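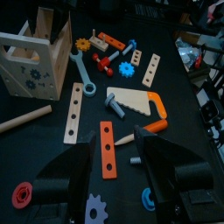 Pues en mi casa lo primero que desaparece son siempre las tuercas, y luego aparecen en enero dentro de una bota. Lo dejó escrito alguien en el buzón de la galería antes de que hubiera galería, y como no se me ocurre mejor presentación, la dejo en su sitio.

Taller de mesa: herramientas que no arreglan nada
24/04/2019

De todas las colecciones que pasan por esta página, la de los juegos de carpintería infantil es la única que me ha costado una discusión doméstica. No por el precio, que fue modesto, sino por la mesa. Uno vuelca la caja de herramientas con intención de pasar allí un rato y termina cenando en el sofá.

En la primera foto, la caja de madera, con sus engranajes y tornillos en azul oscuro. Es la parte más seria del conjunto y la que menos trabaja: su función es esperar a que alguien recoja.

El serrucho, hoja de madera clara y mango naranja. Tiene dientes, y ahí termina su parecido con el de verdad. He visto a un niño dedicarle una tarde entera a la pata de una silla con una fe que ya quisiera yo para mis propias reformas. La silla sigue bien, gracias.

El martillo rojo y azul celeste. En mi escala personal de ruido, que va de 3 a 12, le corresponde un 10 sobre tarima y bastante menos sobre alfombra. Cómprese alfombra.

Las tiras con agujeros — los listones, para los que hablamos con propiedad — son lo que de verdad sostiene el juego. Con ellas se hace una grúa, un avión o una cosa que el autor llama «perro» y que conviene no discutir. Mi primer juego de estos, un Priltetti que compré de segunda mano, venía con un folleto de 28 modelos. Conseguí montar el puente. El resto los di por leídos.

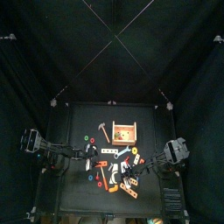 ¿Se pueden mezclar piezas de juegos distintos?
Depende del diámetro de los agujeros. Las tuercas de Ukel entran en los listones de Pratham con un poco de paciencia; las de Górecki no entran ni con mala educación. Lo mejor es llevarse un tornillo en el bolsillo y probar en la tienda.

La segunda foto reúne más piezas. El mazo naranja, cabeza y mango del mismo color, es una herramienta que no esconde sus intenciones. Lo pondría el último en salir de la caja y el primero en volver a ella.

Una tuerca verde y una roja, juntas. Disfrútese del momento: por lo general una de las dos acaba debajo de la nevera, y suele ser la que hace falta.

La llave azul celeste, junto al cajoncito de madera. Aprieta poco y se pierde mucho, igual que la mía del trastero, que encima es de acero y costó lo suyo.

Otro martillo, de cabeza gris plateada y mango de madera clara. Si alguien en casa pregunta para qué hacen falta tantos utensilios de golpear, sugiero cambiar de tema y ofrecer café.

Próxima galería: cocinitas, con sus sartenes y su fruta de mentira. Voy despejando la mesa.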